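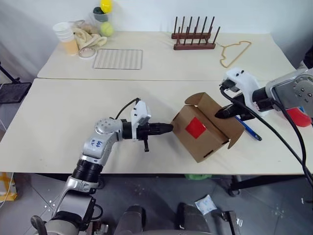 Never trust the bottom of a box you didn't tape yourself, wrote one reader after last month's piece on mailing jam, and she went on to say she now runs two strips down the seam and one across before a single thing goes in. A second reader thinks that's overkill for anything lighter than a dictionary.

I'm with the first one, I have to say! I've been packing for the June swap out of Metby and I've gotten very fussy about cardboard. We sent out 144 parcels last year, and the ones that came back sad were nearly all reused boxes with tired corners. So now I do a little test. Open the flaps all the way, stand the box on the table, and press in on both sides with your palms. If the walls bow and stay bowed, it goes to recycling (or to my cat, who isn't choosy).

Home | Swaps | Packing Tips | Back Issues | Contact

A few other things I've picked up. Boxes with a slot or a hand hole cut in them are fine for books and yarn, but put a piece of card over the hole on the inside before you send anything small. I lost a whole bag of buttons that way -- 64 of them, mother of pearl, and I still think about it. Old labels should come off or get covered completely. I like a square of bright paper stuck on one side of every box that's still waiting to be filled, so I can tell at a glance what's done. Keep a pen right there on the table too. I've walked back to the kitchen for one more times than I care to admit.

For filler I use whatever the Cultik shop sets out by the back door, mostly torn-up packing paper. Paper cups are great around jars, by the way -- one upside down over each lid and you hardly need anything else.

This year's limit is 4 pounds a box, same as before, and please write Lazăr table or Mekunia table on the top flap so we know where it goes. Drop-off closes at 5 in the afternoon. If you need flat boxes, I have 90 in the hallway and would love my hallway back.

Print this item | E-mail to a friend

This site uses cookies to remember your newsletter settings. Accept | Learn more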